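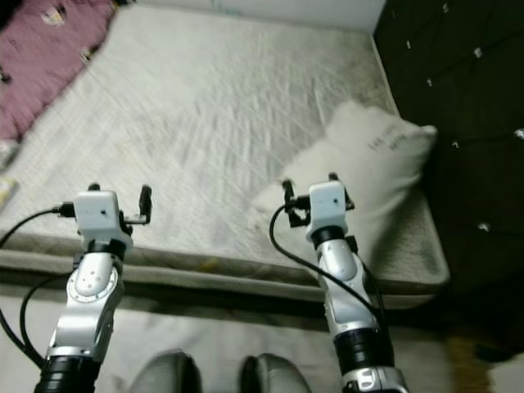
Yellow spot and a dark mark on a quilted mattress — clean or leave?

tkeskin_47
Stripped the guest bed for the first time since June. Two things: a small yellowish mark on the grey-beige side panel, and a short blackish smear on top, on one of the quilted seams. Cover is white, diamond stitching, not removable. Label says Vedeck. What do you use that won't push moisture into the fill?

Kirstin Cowie
For the side panel: dish soap foam only, no liquid. Lift the foam off the water with a dry cloth, dab, blot, repeat 3 times. Fan on it for a day.

gundogdu_dry
Disagree on the soap. Residue attracts dirt and you get a grey ring. Plain cold water first, then 3% peroxide on a cotton swab, tested near the floor.

Kirstin Cowie
Residue comes from using too much. Peroxide can lighten a grey-beige panel. I would keep it off that side. 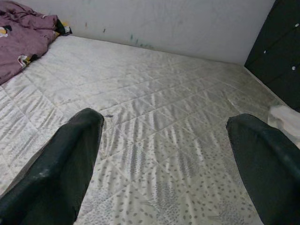
Re: the dark smear

M. Esteban
Different problem. A mark on a seam sits in the thread as well as the fabric. Vacuum with the brush tool before anything wet — if it is soot or graphite, water will set it. The grey flecks and leafy streaks are the printed pattern, so don't scrub those. The fainter blotches could be ordinary wear.

gundogdu_dry
Agreed on vacuuming first. If it smells musty, stop and check the underside.

tkeskin_47
No smell. Will vacuum tonight and try soap foam on the side panel.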